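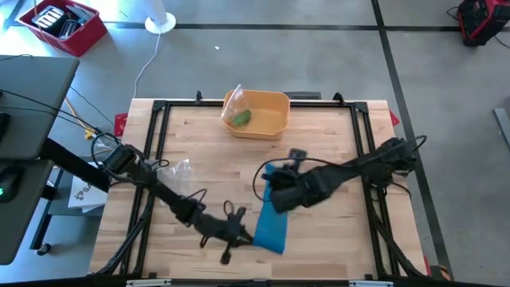 Ask the head of the household group at Prakex whether a machine can fold the laundry yet, and you get a long look first.

"It can fold a cloth," she says. "Laundry is a different animal. Laundry is inside out and has a sock in it."

Her team's two-armed rig, known as Ellery, has spent the spring on cloths and clear plastic bags, the second being much the nastier. A cloth hangs more or less as you would expect. A bag goes where it likes, and the cameras tend to look straight through it. "My kettle is cleverer than Ellery about some things," she says. "It knows when to stop."

The numbers are better than they were. Since March the group has logged 4000 attempts at picking up a cloth and laying it flat. A good one takes 40 seconds. I timed myself at home afterwards and managed it in four, though I was showing off.
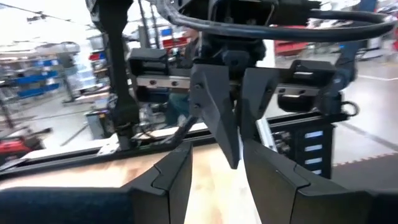

Ellery's two grippers at the workbench.

So who would buy one? She doesn't think it will be you or me, at least to begin with. Utik, a linen hire firm, has asked for a trial in its packing room, where the cloths are all one size and the light never changes. "Shops and laundries will get there first — they already keep things tidy for a living. Your kitchen is chaos. I mean that kindly."

She is cooler on the rival Ulteo, whose launch film shows a machine clearing a family breakfast. "Lovely film. I'd like to see the other 263 takes."

And the bags? Ellery now gets hold of one in 19 tries out of some two dozen, up from almost none, and she is prouder of that than of anything to do with folding. I ask if she has a machine doing chores in her own home.

"A dishwasher," she says. "I still have to load it, and my husband still loads it wrong."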